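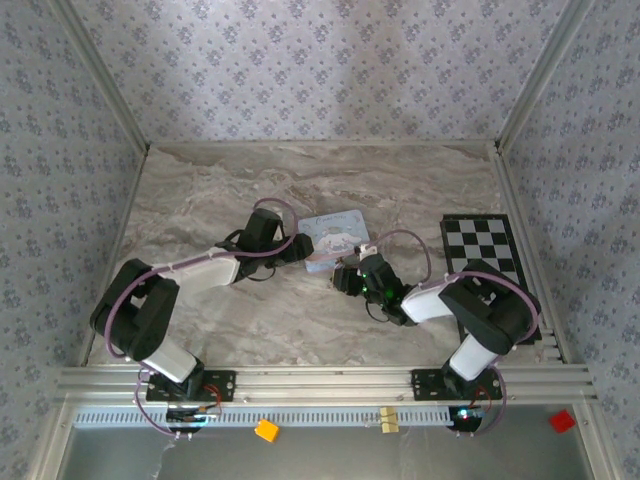 **Ticket:** Dinner bookings arrive with the wrong hour
**Opened:** May 7, 2019
**Product:** Odine, bookings for small restaurants
**Location:** Malý, old harbor, Ziltunport
**Status:** solved, one question still open

**First message, from the restaurant**

Good morning,

I write for Malý, a small family restaurant in Ziltunport. We cook in our own house, and most of our guests are tourists who come with the ferry from Calberg and want to eat what people eat at home. We take reservations by telephone and with Odine.

The problem is the following. When a guest reserves a table for seven in the evening, our kitchen list shows eight. The guest has a confirmation with seven, so he comes at seven, and his table is still occupied. Yesterday five parties were standing in our small courtyard at the same time. We gave them bread and cold fish soup and they were very kind, but I do not want to repeat this.

Not all reservations are wrong. Those which I type in myself after a telephone call are correct. Those from our own web page are also correct. Wrong are only the ones which come through the ferry company's page, where a traveler can add a dinner to the ticket.

What I tried already:

- I logged out and logged in again on the kitchen tablet.
- I compared the clock of the tablet with the clock of the church. Both are right.
- I deleted one wrong reservation and asked the ferry desk in Calberg to send it again. It came back with the same mistake.
- I printed the list from the office computer. The paper shows eight also, so I think the tablet is not guilty.

I attach the kitchen list and two guest confirmations.

**Reply from Odine support**

Thank you for the detailed report and the attachments. Could you please open Settings, then Partners, then the entry for the ferry, and tell us what is written under "Partner time zone"? Please also tell us if this was ever correct, and if so, until when.

**From the restaurant**

Under "Partner time zone" is written "Calberg (winter)". There is a small gray lock next to it and I cannot change it.

It was correct through the winter, but in that season we have very few guests from the ferry, maybe one table in a week. We closed in March for painting the dining room and opened again for the spring. So the mistake can be older than I think – I simply had no ferry guests to notice it.

One more thing. When I touch the lock, I receive "Error 99: value is managed by partner". I do not know if this is important.

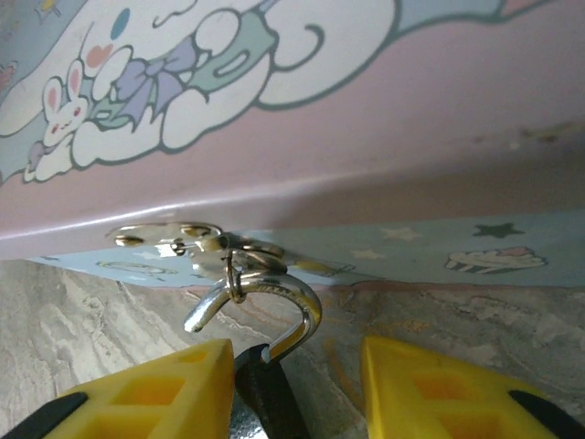
I also looked at the reservations for the coming weeks. The lunch tables from the ferry are moved by one hour too. For lunch it is worse, as the boat back to Calberg does not wait. If we serve a party one hour late, they must choose between the dessert and the boat.

**Reply from Odine support**

Error 99 was useful, thank you. The time zone of this connection is controlled on the ferry side, and it was saved as a fixed winter value. When the clocks changed in March, the connection did not follow. Your own web page and your manual entries use the setting of the restaurant, so they were not affected.

We have done the following:

1. Changed the partner time zone from "Calberg (winter)" to "Calberg (automatic)".
2. Corrected all future ferry reservations in your list. No message was sent to your guests, because their confirmations had the right hour from the beginning.
3. Informed the ferry company, so that they do not write the old value over it.

Please refresh the kitchen list and compare 2 or more reservations with the guest confirmations.

**From the restaurant**

I refreshed and compared all of tomorrow. Every hour is the same on both sides. The lunch tables are good as well.

I have one question left. For a group menu we ask a deposit of 200, and the deposit is returned if the guest cancels before noon on the day before. Was this limit also calculated with the wrong hour? One group from Calberg canceled shortly after noon last week and the system returned everything. I do not want to ask the money back from them, I only want to know for the next time.

**Reply from Odine support**

We have passed the deposit question to our payments team. This ticket stays open until they answer, and we marked the hour problem as solved.

**From the restaurant**

Thank you. Please write by e-mail and do not call between five and ten in the evening, as the telephone is in the kitchen and we will not hear it.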